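Ticket 1386
Subject: Wearable heart monitor stops syncing overnight
Product: Brosix patch with Trendham home hub
Opened by: patient, through the Mohmand clinic portal
Status: Resolved

First message

Hi there! First off, I love this thing. I came home from the hospital with a new valve and the patch has been on my chest ever since, and being able to look at my own rhythm over breakfast is just amazing to me (I was a science teacher, so I'm your target audience!). But I have a problem. Every night the hub quits picking up the patch. In the morning the app says "Last sync 11:40 p.m." and there's a big gray gap until I get up and walk into the kitchen, where the hub lives. Then it all fills in, or most of it does. The clinic called on Saturday to ask if I was taking the patch off to sleep. I'm not! I feel fine, no dizziness, no flutters. I'd just like them to get their nights.

Support reply

Thanks so much for such a clear report, and congratulations on being home! Glad to read that you're feeling well. If that changes, please call the clinic or emergency services and don't wait on this ticket, as we only look after the equipment.

Could you send us the battery level at bedtime and again in the morning, the app version, the color of the light on the hub, and where the hub sits compared with your bed?

Patient reply

Battery was at 80 percent at bedtime and only a little lower when I woke up, so I don't think it's that. App is version 3. Light on the hub is solid green. The hub is on the kitchen counter next to the bread box, and the bedroom is at the far end of the hall with a bathroom in between. I did restart the phone twice and got very excited when it synced, but I was standing in the kitchen both times, ha!

Support reply

That last detail is a great clue! A solid green light means the hub is talking to our servers without trouble, so the weak spot is between the patch and the hub. Bathrooms are tough on the signal, with all that pipe and tile. While it's out of range the patch saves readings in its own memory and sends them when it gets close again. Your log from last night shows 265 saved readings coming in at once, right when you got up.

Please try this tonight:

Unplug the hub and move it to the bedroom, within a few steps of the bed and off the floor.
Plug it straight into the wall. Skip the power strip if you can.
Wait for the light to go from blinking amber to solid green.
Open the app, go to Devices, then Patch, and tap Check Signal. You want all the bars.
Leave the patch on your skin the whole time. Moving the hub doesn't call for a new patch.
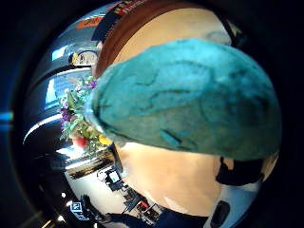

Will the clinic lose the nights that are already missing?

Most of those readings are safe. The patch holds them in memory and the hub passes them along once the two are back in range, so the gray gaps fill in on the clinic's side too. Where a gap stays gray after a full day, the clinic can send us the date and we'll look for it in the raw log.

Patient reply

It worked!! Full bars at bedtime, and this morning there's one long unbroken line from lights out to coffee. I stared at it for ages. You can see my heart rate slow down when I drop off and jump up when the garbage truck comes by. So cool. One small thing: the hub's green light is pretty bright in a dark room. Can I put tape over it?

Support reply

This made our morning, thank you! There's a setting for the light. In the app go to Hub, then Light, and choose Night. It dims in the evening and comes back up in the morning, but it still blinks amber at full strength if the connection drops. We'd pick that over tape so you don't miss a warning.

We also checked the older gaps. All but one short stretch have filled in, and we've sent the clinic a note with the times of the one that didn't.

Internal note

Cause: hub out of range overnight, bathroom wall in between. No fault found in patch or hub. Setup card from Bamen says "place hub in a central room," and that's poor advice for anyone with a long hallway. Asked for the wording to be changed to "near the bed." Replacement patch not needed.

Patient reply

Night setting is perfect. Please close this, and thank you for explaining the saved readings, I've already told my sister all about it!

Closed by support.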